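Unit 4: Reading the Multi-Author Romance Series

Marndale College, Department of English
Popular Fiction, Spring Term — handout issued January 2021

## 1. Scope of the unit

This unit considers the multi-author series as a form of publication. Several novelists agree on a shared setting, a common premise and a publishing schedule, and each contributes one complete love story. Students should come to the first seminar having read the opening 50 pages of the set novel.

The word *series* is used loosely in the trade. In these notes it refers only to linked books by different hands. A run of books by one author about one family will be called a *sequence*.

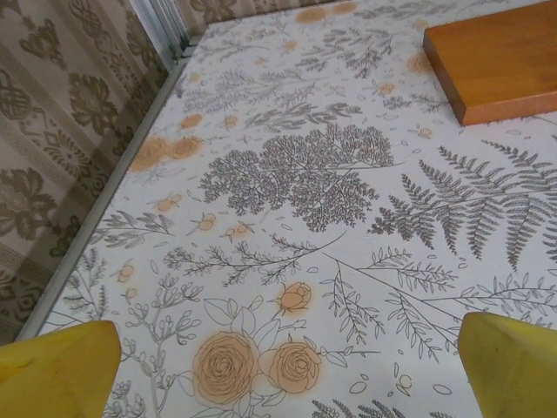
*Fig. 1. Printed roses, open and in bud.*

## 2. The shared world

A shared world is usually held together by a document known as the bible. It records street names, the ages of recurring characters, the layout of the main town and any event that more than one book must mention. The Salian Harbor books, our main case, follow 11 couples through a single year. The harbor festival appears in every volume, each time from a different point of view.

Consider the following as you read:

- Which facts does the author repeat for a reader who has begun with this volume?
- How much space is given to couples from earlier books?
- Does the shared event move the love story forward, or does the plot pause for it?

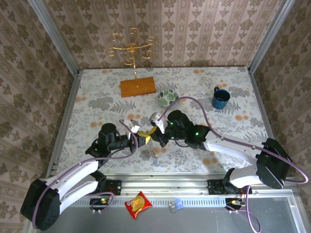 Handout 4 — p. 22

## 3. Conflict and the obligatory ending

The reader of a category romance expects the couple to be together at the close. Suspense must therefore come from the manner of their union. Critics commonly separate *external* conflict (a lawsuit, a rival, a failing business) from *internal* conflict (distrust, grief, a promise made to someone else). A series tends to supply the external conflict ready made. The individual author's skill is most visible in the internal one.

Note the placement of the separation scene. In the set novel it falls in chapter 18, later than is usual, and the reconciliation is correspondingly brief. Be prepared to say whether you find it earned.

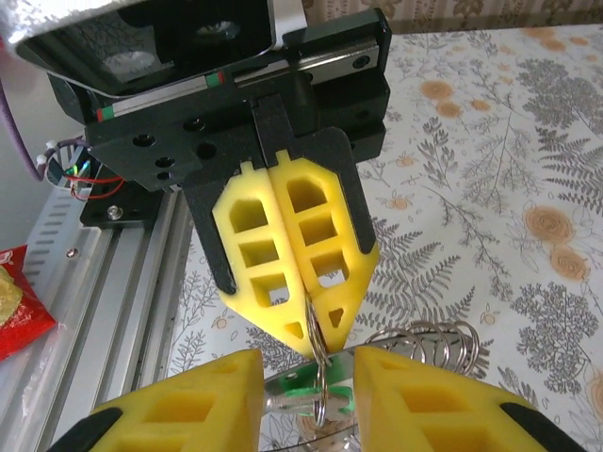

*Fig. 3. Two yellow foam fingers, closed.*

## 4. Reviewing a single volume

The written assignment is a review of one Salian Harbor title, due in April. A sound review states where the book stands in the series and whether it can be read alone. It keeps plot summary to one paragraph and gives away nothing after the midpoint. Personal taste may be declared — many good reviewers do so openly — but a judgment on pacing, dialogue or character must be supported from the text.

Copies are held on short loan in the Brultum Reading Room. The Takelico paperback is the preferred edition for page references.

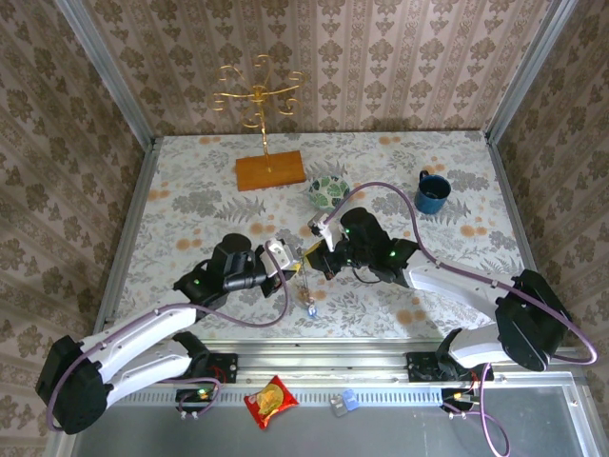 A student in last year's group objected that a volume which cannot be read alone has failed as a novel, however well it serves the series, and that reviewers are too polite to say so. The objection deserves a full hearing in seminar. Bring one passage that supports it and one that does not.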